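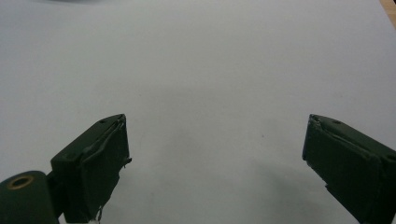

Dolesham dog pound: does the contract require scanning on intake or only before disposal?
Forum: Animal law and local enforcement

kennelrow_k
Posted 29 October 2025

Looking for people who have read municipal pound contracts closely. Dolesham renewed with Rarora in June. Section 2 of the contract says each stray "shall be scanned for a microchip prior to final disposition." The older contract said "upon intake." The state code here says "as soon as practicable," with no penalty attached.

Holding period is 5 days. If the scan happens on day 5, the owner gets no notice until the hold has already run. My reading is that the contract wording is weaker than the code and the code controls. The town clerk's office told me by phone that both are being met. I asked for that in writing and have not had a reply.

statute_reader
Your reading is correct as far as it goes. A contract can't authorize less than the code requires. The problem is enforcement. "As soon as practicable" with no penalty means you need either a writ or an inspection finding, and an inspector will ask for the intake logs before anything else. Do you have the logs?

kennelrow_k
Partial. I got one month under a records request. They have an intake time, a kennel number and a disposition code. The scan column has a check mark and no time.

oldfence
I worked intake at a county shelter for a long stretch, not this one. A check mark with no time is normal on paper forms. It doesn't show that the scan was late. We scanned at the truck and checked the box when we got to the desk, sometimes hours later. I would be careful about building a complaint on it.

statute_reader
Agreed that it doesn't prove a late scan. It does prove that the town can't show an early one, and the town is the party claiming compliance.

oldfence
That is a records complaint. File it as one. If you file it as a cruelty complaint it goes to a different desk and gets closed.

mb_terrier
What scanner are they using? If it's one of the older single-frequency units it won't read every chip, and then the time of the scan hardly matters. The Brustotus handhelds log a time stamp for each read and hold 2000 records before they overwrite. If Rarora has those, the data exists whether or not anyone wrote it on the form.

kennelrow_k
The equipment schedule lists "universal reader, 2 units" and no make. I can ask.

mb_terrier
Ask for the make, the model and an export of the read log for the same month as your paper logs. Ask for the export in its native format. If they send a printout you can't sort it against intake times.

oldfence
Small correction. On the units I used, a time stamp was saved only when a chip was found. A scan with no chip left nothing. So a missing entry tells you nothing about an unchipped dog.

mb_terrier
Fair. It would still work for the chipped ones, and those are the dogs with an owner to call.

pdr_west
Disagree with the whole approach. You will spend months on records and the contract will still say "prior to final disposition." Go to the council and get the two words "upon intake" put back. The Kordestani ordinance is a usable model: scan at intake, second scan before disposition, time recorded for both, $50 withheld from the monthly payment for each missing entry. It passed there as an amendment, with no new contract needed.

statute_reader
Depends on whether the Dolesham contract has a change clause. If it doesn't, Rarora has to agree to the amendment or the town waits for renewal.

kennelrow_k
Section 9 allows changes "required by law." It says nothing about ordinances passed by the town itself.

statute_reader
Then an ordinance probably qualifies as law, but expect their lawyer to argue it. Post the full text of section 9 if you can.

pdr_west
And file the records request anyway. The two don't conflict – I just wouldn't wait on one to start the other.

kennelrow_k
Request for the reader model and log export is drafted. I'll scan section 9 tonight and put it in this thread.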